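Pluris Press issues study edition of Daniel and Ezekiel

Himham, July. Pluris Press has published a one-volume study edition of the books of Daniel and Ezekiel, edited by Xiuying Pan and Hongmei Peng. The edition runs to 1,609 pages and includes 111 textual notes on disputed readings. Hebrew and Aramaic passages are printed beside the English text, with a glossary at the back.

The commentary is divided into 10 parts. Each part gives the historical setting, a survey of earlier interpretation and a list of further reading. Where the ancient Greek versions of Daniel differ from each other, both are given in translation.

"We have kept the notes short and put the longer arguments in the appendices," said Pan.

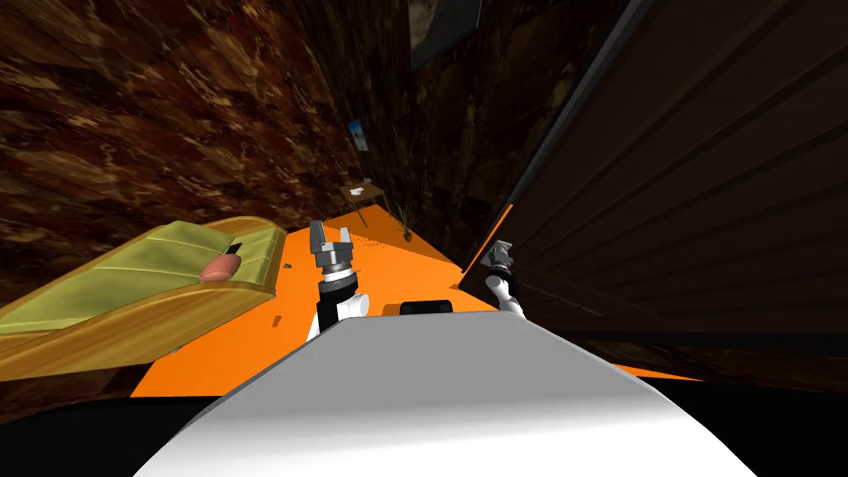
Ezekiel's opening vision has its own appendix, covering the four living creatures, the wheels and the terms used for their movement. Peng's notes there deal with the hands under the wings in Ezekiel 1:8; a gripper with two metallic fingers is a hand only by comparison, and she asks how far the Hebrew word stretches in the same way.

The edition will be presented at Smits Bookshop, Jimville, on Saturday at 10 am. Review copies are available from the Pluris Press office in Himham.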